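How to digitize old radio news recordings from tape

Many families and small archives still keep news broadcasts on cassette. The tape gets weaker every year, so it is better to copy it to the computer soon. I did this with 27 cassettes from the local station in Hiltesau, and I write down the steps as I do them now.

What you need: a cassette deck with line output, a cable to the computer, and a recording program. I use an old Szalai deck and the free program Bolline, but any similar program is good.

First, wind the tape fully forward and then back to the beginning. Clean the heads of the deck with alcohol and a cotton swab, and wait until they are dry.

Open the program and choose the line input. Play one loud minute of the tape and watch the level. It should stay under the red part. If the jingle of the news goes into the red, turn the input down a little and try again.

Now record one whole side without stopping. A 90 minute cassette has two sides of equal length, so you can set a kitchen timer and do other work at home.
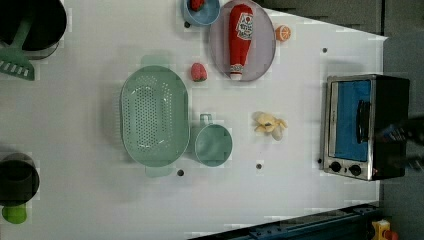
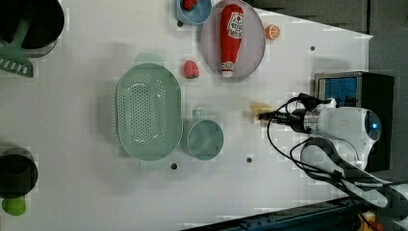 Ketchup on the plate, strawberry in the blue bowl
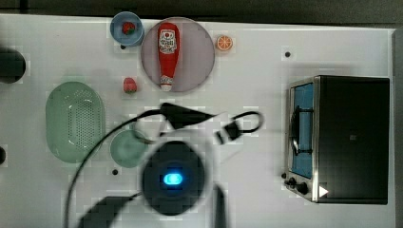 When the side is finished, save it as WAV before you cut anything. Then listen for the start of each bulletin and put a marker there. Give every file a name with the year, the month if you know it, and the main topic, for example "1989 July harbor strike". My collection has 381 short files now, and without such names I could not find anything.

Do not remove too much noise. Strong filters make the voice of the announcer sound like it is under water. Keep the original WAV on a second disk and make the MP3 copies from it.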